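6th November

Woke up still annoyed about page 26.

I should put down what page 26 says while it is in front of me, because by next week I will have softened and will be telling people it was fine. The new practice guide for bench work has a section called Resetting the Scene, and page 26 says the objects must be returned to "a varied and representative arrangement" before each run. It doesn't say varied how much, or representative of what. Khrystyna-Mariia read it aloud to me in her flattest voice and then asked which of the two of us was going to be the judge of representative. I said the guide presumably was. She turned the page over to see if there was anything on the back.

I have been at Brurkari long enough to have lived under three of these guides. The first was a single sheet taped inside a cupboard and it was the best of them. It said keep your hands out while the arm is live, write down what you changed, and don't start a run you can't watch to the end. The second came from Dimus when we shared the cell with them and was mostly about who signed for what. This one came by way of Sitwood, who were paid to write it, and it reads like it. There is a definition of "block."

I'm not against rules. I want that on the page too, since Nadja accused me of it at lunch. I have seen what happens when everyone resets the bench from habit. In July we went back through a batch of 1000 runs and the same piece was in the same corner in nearly all of them, and the arm had learned the corner. Move the piece a hand's width and it went down on bare wood with total confidence. So I know exactly why somebody wrote page 26. I just think they wrote it in an office.

My complaint, as I put it to Nadja over soup: a standard you can't fail isn't a standard. If I shove the blocks around with my forearm and call it varied, who is going to tell me it wasn't? The check is a box on a form. I tick the box. The person who reads the form was not in the room, and the form has no space for where anything was.

Nadja's answer was that the old habit of measuring everything out was worse, because people got bored and lied. She worked at Ramalho before she came to us, and they had a printed grid and a table of positions drawn by lot, and you were supposed to place every object by the table. By the second week, she said, they were placing three by the table and the others wherever their hands happened to land, and then filing the whole table as if it had been followed. "At least yours doesn't ask you to lie," she said. I said it asks me to have no opinion, which is harder on me. She ate the rest of my bread.

Afternoon was the trial of the new procedure, with me doing the resets and Khrystyna-Mariia reading the steps out. Writing down how it went, partly for the review and partly because I don't trust my own memory once I've decided I dislike something.

Step one, arm up and held. No argument there. I'd have put it in larger type. The guide gives it the same size as the line about wiping down the table, and if you skim you could take them for equals.

Step two, inspect the fixings. Good rule, badly put. "Inspect" could mean a glance. I put a hand on the board and tried to rock it, as the old sheet used to tell us. A board that shifts under the arm will ruin a whole day of runs and you won't find out until you look at the numbers. I wrote "try to move it" in the margin. Khrystyna-Mariia said we aren't supposed to write in the controlled copy. I said then they can control it with my writing in it.

Step three, clear and replace the objects. It doesn't say whether you take everything off first or push things about where they stand. I think this matters more than anything else on the page. When you push, you carry the last arrangement into the next one. When you clear, you have to decide again from nothing. I cleared. She says the others mostly push, and I believe her.

Step four is the famous one. Varied and representative. I laid them out and we both stood there looking. I had made a ring. I hadn't meant to, and I'd have sworn I was putting things down any old way, but there it was, a rough circle with bare wood in the middle like people keeping clear of a drain. And I had kept the colors apart as well, each one well away from its partner. I suppose some part of me thinks that is what mixed looks like.

Khrystyna-Mariia asked if it was representative. I said it was representative of me.

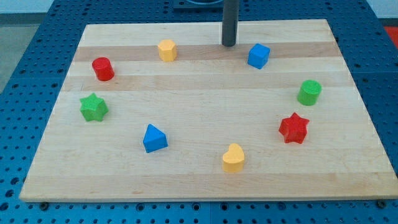
Bench board after step four. Two of each color, and the middle left bare.

So that is my real objection, and it took until four o'clock to find it. Left to ourselves we don't scatter things. We space them. We'd never put two pieces touching, or one lying up against another, because it looks careless, and yet that is just what the arm will get in any real bin. A good rule would push against the tidy habit. It would say some runs must have pieces in contact, some must use the middle, some must have two of one color side by side. Plain things you can look at and say yes or no to. I could write it on half a page and I may.

Then again, Khrystyna-Mariia pointed out that if you write "some runs must use the middle," you will get a person who puts one block in the dead center every time until the end of the world. I said that could be me. She said she knew.

We argued about photographs as well. The guide recommends a picture of every reset but doesn't require it. I don't see the use of a recommendation in a document like this. Either the picture is the record, and then the box on the form can go, or it isn't, and then why take it? The target for the winter is 2000 runs. If the picture is optional I can tell you now how many we'll have by the end, and they will all be from the first fortnight. Khrystyna-Mariia thinks the people at Sitwood left it optional so that no one could be found in breach. That is more cynical than I'd have gone, but I didn't argue very hard.

Things I will grant the guide, in fairness, so Nadja can't say I didn't:

The part about stopping is good. Anyone in the room can call a stop and doesn't have to give a reason at the time. We never had that in writing, and I remember afternoons when it would have helped.

The part about failed runs is good too. Keep them, label them, don't quietly do them over. I would like to see whether it survives contact with a deadline, but the sentence itself is right.

And the numbering is sensible. Form 3379 is at least one form, where before there were several that disagreed.

I don't grant them the glossary. "Block: a discrete manipulable object of regular or irregular form." So, anything. My shoe.

Sent four comments to the review address before I left, and kept them short, because I've noticed long ones get thanked and short ones sometimes get answered. One, say clear and replace, never push. Two, swap "representative" for a list of conditions with shares against them. Three, make the picture compulsory or drop it. Four, "try to move it." I nearly sent a fifth about the glossary — Khrystyna-Mariia took her hand off her own mouse to put it on mine.

Walked home the long way. Still thinking about the ring. I tried it again at the kitchen table with salt, pepper, two mugs, the egg timer and whatever else was in reach, eyes shut for the first few, and came out with a lopsided oval. Better, maybe. The mugs were touching.

Need to ask Nadja whether Ramalho kept any of those position tables. If the draw were done by the machine and shown on the screen one piece at a time, people might stick to it. Or they'd get to three and let their hands do the rest, same as before. Ask her anyway. Also buy bread.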